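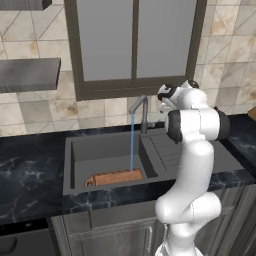

Gray sink, black marble counter.

Print | E-mail this article
Share 37 | Comments 3

The woman who keeps track of everything on "Nenomham" would prefer not to be named. She has worked as script supervisor on all three seasons of the Velteo drama and hopes to be hired for a fourth, and she has opinions.

"Put me down as a member of the crew," she says, stirring a coffee she has already told me she doesn't want. "They'll all know who it is. I'm the only one who complains in complete sentences."

If you haven't watched "Nenomham," it concerns a family of ferry operators who hate each other in a small town where it rains whenever someone has a secret. It rains a lot. Production company Rokero made the first season on what the crew member calls "a catering budget with actors attached," and then people watched it, and now there are trailers with working heat.

Her job is to sit near the camera and notice things. Which hand held the letter. Whether the coat was buttoned. What the uncle said, as opposed to what the uncle was paid to say.

"The uncle is a lovely man," she says. "He's never met a line he didn't want to improve. I keep a file of his improvements. By the end of last season it was 677 entries, and I'd say we used four of them. One was a cough."

I ask whether viewers really care about buttons.

"Viewers don't care about buttons until they're bored. Then they're detectives. If you get a letter about a button, the problem is in the writing." She thinks about this. "Don't print that. No, print it, the writers think it too."

She came to television sideways, from a job typing up depositions, and she says the work isn't so different. In both, people contradict themselves in front of witnesses and then ask you to read it back. Her first series was "Marinho," a seafaring romance that ran for one season and is remembered mainly by the people who got seasick making it. The ship was on a hydraulic platform in a warehouse. On the second morning the platform got stuck at a tilt, and rather than lose the day the director had everybody play the scene leaning.

"So then I had to match the lean," she says. "For the close-ups, in the afternoon, when the floor was flat again. I had a carpenter's level. I was going up to this very serious leading man and telling him he was off by a little bit. He took it well. He'd come from the theater and thought it was a method."

The new season of "Nenomham" picks up after the warehouse fire, and she won't say who makes it out. She will say that the fire took nine nights to shoot and that everyone's face had to be the right amount of dirty in every shot, in an order that had nothing to do with the order of the story. The makeup department made a chart. She made a better chart. There was a period, she admits, when the two charts weren't speaking.

"You have the mother in the doorway with soot up to here," she says, drawing a line across her own jaw. "Then she's outside, and that's four days later for us, and the soot's up to here. So did she wash? In a fire? Somebody says the smoke could've moved. I said smoke doesn't take it back off."

Who won?

"We're in the edit. Ask me when it airs."

She is less guarded about the show's fans, whom she regards the way a schoolteacher regards a bright kid with matches. One of them mailed the production office a bound document claiming 1,000 continuity errors across the first two seasons. She read the whole thing over a weekend, with a pencil.

"A lot of it was the weather," she says. "I'm not in charge of weather. Some were things like, the grandfather says he was born in June and later on he says spring. He's a liar! That's his whole character. But there were a few in there where I had to go and lie down." She wrote back, off the record, and conceded the wristwatch in the funeral episode. She has conceded nothing else, and the correspondence continues.

Does she watch television at home, in her off hours, for fun?

"I watch cooking competitions. I used to, anyway. There's one where they cut back to the pot and the lid's on, then it's off, then it's on." She puts the spoon down on the saucer, looks at it, and moves it to the other side, where it had been when we sat down. "I wrote them a letter."

Velteo has not announced a date for the new season. The crew member says she knows it, and that it's wrong in the press kit.

Print | E-mail this article
3 comments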